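Why Do Toy Blocks Come in the Same Six Colors?
Project report, Design and Consumer Culture
Yolanda Vidal

3. What I did

I read 102 toy catalog pages from the college library, which owns more toy catalogs than it does working staplers. For each page I wrote down the color names the seller used. I also asked 5 parents at the Drevetti play center what they look for when they buy blocks. Four said "bright." The fifth said "quiet."

4. What I found

Older catalogs say red, blue, green and yellow and leave it there. Then the adjectives arrive. Sukura sells a "meadow," Prindero sells a "fern," and on the printed page I could not tell them apart - neither could my roommate, who paints.

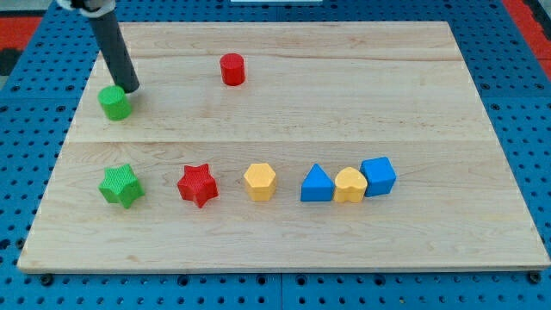
Price follows the adjective. Plain sets were cheaper than "heritage" sets in every catalog that listed both, and Ung charged extra for a shade called "oat." I have eaten oats. I would not pay extra to stack them.

5. Problems

Printed color fades, so I compared names and left the shades alone. Five parents is a small sample, and two of them were married to each other. My adviser also suggested interviewing children. I tried one, and she asked me to leave.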